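Halley project, progress report: teaching two hands to deal with cloth

5 min read

Hi all, it's update time again, and this one's going to run a bit longer than the last because we finally have results worth arguing about!
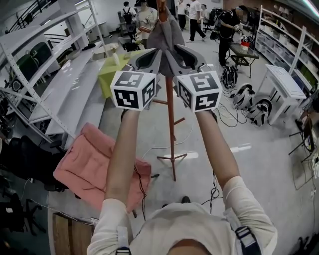
When I wrote in September, we were stuck on what I'd been calling the "first touch" problem. Our policy could handle a piece of cloth perfectly well once both grippers had hold of it. Getting to that point was a mess. It would close one gripper on the fabric, drag it half off whatever it was hanging on, and then chase the loose end with the other hand. You may remember the video I showed at the Melton meeting (the one with the towel, sorry again about the towel).

So we spent this period on two things: collecting better demonstrations, and changing what the model is asked to predict. I'll take them in that order, though in real life they overlapped so much that I'm not sure anyone on the team could tell you which came first.

The demonstrations

We've moved all our cloth collection over to the hand-held grippers, one in each hand, with a marker cube on each so we can recover where both grippers are in space. The operator just does the job the way a person would, walking up to the thing and working on it with both hands. I was a little nervous about giving up the leader arms, which we'd all gotten used to, but I don't miss them one bit. People learn the hand-helds in an afternoon and they stop making those stiff little hesitations that used to end up in the trained policy.

The task for this round is draping and removing: a plain gray cloth goes over the top of a wooden coat stand, gets straightened, and comes off again. Sounds dull, I know. But it's a nice hard problem for us! The cloth has no pattern to track, the pegs catch it from underneath, and you have to work at a height where one gripper is forever blocking the view of the other one's marker cube.

That last point cost us more time than I'd like. When both operator hands come together at the top of the stand, the markers turn away from the camera at exactly the moment we care about most. Masanobu Amano rewrote the tracking so it carries the pose through short gaps using the motion on either side, and throws the clip out if the gap gets too long. Before his fix we were losing most of the good pinches. Now we lose a few, and the ones we lose are usually bad for other reasons anyway.

We also stopped tidying up before recording. Early on we had everything cleared away, and the policy fell apart the moment someone walked past or left a bag on the floor. These days the room stays as it is, with people working in the back and cables wherever the cables happen to be. I'd love to claim this was planned from day one. It started because we were short on time, and then the numbers got better, and now it's in the protocol.

The method

Our old model predicted each gripper's motion in its own coordinates, left doing its thing and right doing its thing. The new one, which we've been calling Takagi internally, predicts where the pair is going (a midpoint, a distance apart and a relative angle) and then works out the individual hands from that. For cloth this makes a lot of sense to me. What matters most of the time is how far apart your hands are and whether the fabric between them is slack, and the old setup had to discover that relationship from scratch every time.

We also added a small head that guesses whether each gripper has actual fabric between its fingers. It's a simple yes or no, trained on labels we did by hand (my wrist has opinions about this). If it says no on either side, the robot isn't allowed to start pulling.

What we got

We ran 49 trials on the drape task with the new model, same stand, same cloth, with the starting position shifted each time. It failed 21 of them. I realize that doesn't look like a victory on paper, so let me say why I'm pleased with it. The old model, run the same way, hardly ever finished at all, and when it did finish the cloth was usually hanging by one corner. With the new one the finished drapes look like something a person would leave behind and walk away from.

The failures are also much more boring, which I mean as praise. Most of them are one gripper closing just above the fabric and getting air. The fabric check catches it, the robot backs off, and then it tries the same spot again and misses again until the clock runs out. It doesn't know how to try somewhere else yet. Only 2 failures involved knocking the stand, and it stayed upright both times, I'm happy to say.

Removal is further behind. Lifting straight up works fine. The trouble is when a fold has slipped over one of the pegs, because the right move is to go up and sideways a little, and our demonstrations don't have enough of that in them. Operators do it without thinking, and they also do it fast, so we end up with very few useful samples of the part we need.

One thing I want to flag before somebody quotes me: we haven't tried this with any other stand or with a heavier fabric. I think the paired prediction will carry over, and I have no evidence for that at all.

What's next

More removal data, with the cloth deliberately snagged before the operator starts. I'd like that to be the bulk of the next collection block.

Retrying somewhere new after a miss. Masanobu has a cheap idea for this, which is to nudge the target along the fabric edge each time the check comes back no, and we'll try the cheap idea before we try mine.

A second cloth. The people at Prusov have offered us fabric offcuts in a bunch of weights, and I said yes before asking how big the box was.

On money, we're inside the budget for this period. The one request I have is to move what's left in the leader arm maintenance line over to operator hours. The arms are sitting under a sheet and the operators are where our results are coming from. If you could let me know on that one first, I can get the schedule out, and the rest of your questions can wait for the call.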